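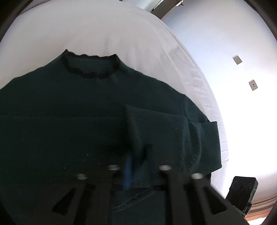
Why I picked jumpers

My project was meant to be on food waste, but half the class had bagged that already, so I went for wool instead. My nan in Illmont has knitted all her life and I have never once finished a scarf, so I thought I'd at least find out where the stuff comes from and why the jumpers in my drawer go bobbly so fast (they really do!).

What I wanted to find out

Mainly this: does washing a wool jumper less often make it last longer, and do people my age know how to look after one? I also wanted to have a go at mending, which my tutor, Mr Ankrah, said could count as practical work as long as I wrote it up properly.

Asking people

I handed out a survey at college and got 32 back. Most people said they chuck everything in at the same temperature and hope. A few had never looked at a care label, and one lad wrote "what label" which I've decided to count as a no. The ones who did hand wash had nearly all been taught by a grandparent, and I found that quite sweet.

I also spoke to Iulian Furtună, who runs the mending table at the Skundlow repair café. He told me pilling is just short fibres working loose and tangling up where the cloth rubs, so under the arms and along the cuffs mostly. He likes a proper wool comb and can't stand those little battery shavers. I've used both now and I'm with him on a thick knit, though the shaver was quicker on a fine one.

The mending bit

I darned two elbows over six evenings in November. The first was awful. I pulled the yarn far too tight and it puckered up like a prune, so I had to snip it all out and start again with a wooden mushroom under the hole. The second came out much flatter, even if the colour is a shade off and you can spot it across a room.

What I'd change

I'd start the washing test in September. I only managed a few washes before the deadline and the two swatches looked the same to me, so I can't claim anything from that part. I'd also ask more people outside college, older ones especially. Nan has already offered me her whole knitting group at Idgate and says they have opinions.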